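Instrumented Sky Watch > Equipment and Methods
Thread: EMF loggers at sighting locations, is the baseline ever long enough?

rmangubat
I have been going back through magnetometer logs from the Wallner site and I want to raise a methods question before we add more stations in September. Our current procedure takes a 22 minute baseline, then logs continuously until a witness or the all-sky camera flags something. The analysis script marks any excursion above five standard deviations from the baseline mean.

Last season that gave us 174 marked excursions. Three line up with a visual report. My concern is that a short baseline at dusk tells us very little about the noise at 2 a.m., when the pump station up the road cycles. I would like to see a full night of quiet data before any excursion goes in the database.

Sensor is the Allent three-axis unit, logging at 1 Hz, on a nonmagnetic post 40 feet from the vehicles.

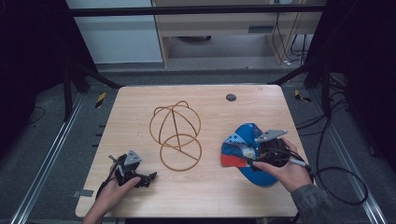 Layug_R: A full night is better than 22 minutes but it has the same flaw. You are still assuming the noise is stationary. Use a rolling median over the previous hour and measure the excursion against that. Slow drift from temperature drops out and you keep the sharp events.

rmangubat
The rolling median also eats any real event that lasts longer than half the window. Two of the three reports describe a hovering light with a duration of 40 minutes or more.

Layug_R: Then run two windows, one hour and six hours, and store both values. Disk space is cheap.

jmanalo
Before anyone touches the statistics, has the clock been checked? The older Allent firmware does not sync after a power loss. We had a logger at Hustent running four minutes slow for most of a season, and every "correlation" from that period had to be thrown out. With 174 excursions and a loose time match you will get three coincidences for free.

rmangubat
Clock was set by GPS at the start of each session. I did not check it at the end. I will add that to the sheet.

What match window would you accept?

jmanalo
Ten seconds for the camera, since both clocks can be verified. For a witness with a wristwatch I would not accept any window as evidence. Log it, label it, leave it out of the count.

agalang
I don't agree with leaving witness reports out of the count. The project exists because of the reports. If the only admissible event is one the camera also caught, we have built a camera project with a magnetometer attached to it. Grade the reports by timing quality and publish all the grades.

jmanalo
Grading is fine by me if the grade is assigned before the person grading has seen the magnetometer trace. At Hustent it was done afterward, every time.

agalang
Agreed on that point.

Proposed changes so far, edit as needed:

1. Baseline of one full night per station, repeated whenever the sensor is moved.

2. Clock offset recorded at start and end of every session. Sessions with no end reading go in a separate folder.
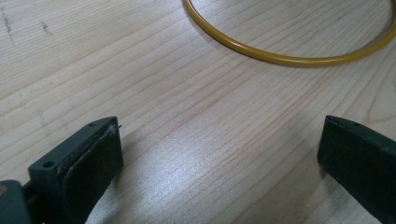 3. Two rolling medians, one hour and six hours, both stored with the raw values.

4. Witness reports graded for timing by someone who has not opened the log.

5. Pump station schedule requested from the water district.

Layug_R: On item 1, "moved" needs a definition. Rotating the post a few degrees changes all three axes. Total field is mostly unaffected, so if you only flag on total field you could skip the repeat.

rmangubat
We flag on total field and on the vertical axis. The repeat stays.

On item 5, I already asked. They log pump starts to the nearest quarter hour, so it is of limited use. A second magnetometer close to the fence would do the job better. If both units see the spike and the near one sees it much larger, it was the pump.

I have a spare Gotisel unit. Noise floor is worse than the Allent, but for this purpose it does not matter. 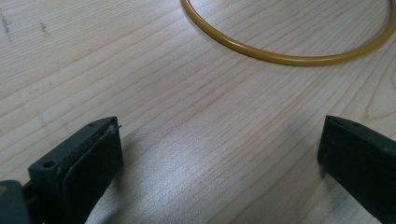 Vibeke Hafþórsson: Check the sample timing on the Gotisel before you pair them. Mine averages internally and reports late, so a pump start appeared on the far sensor first. I wasted a month on that. Put both units side by side for a night, drive a car past them several times, and compare the edges.

rmangubat
Will do. I'll post the raw files from both units after the side-by-side run, with the offset readings in the header.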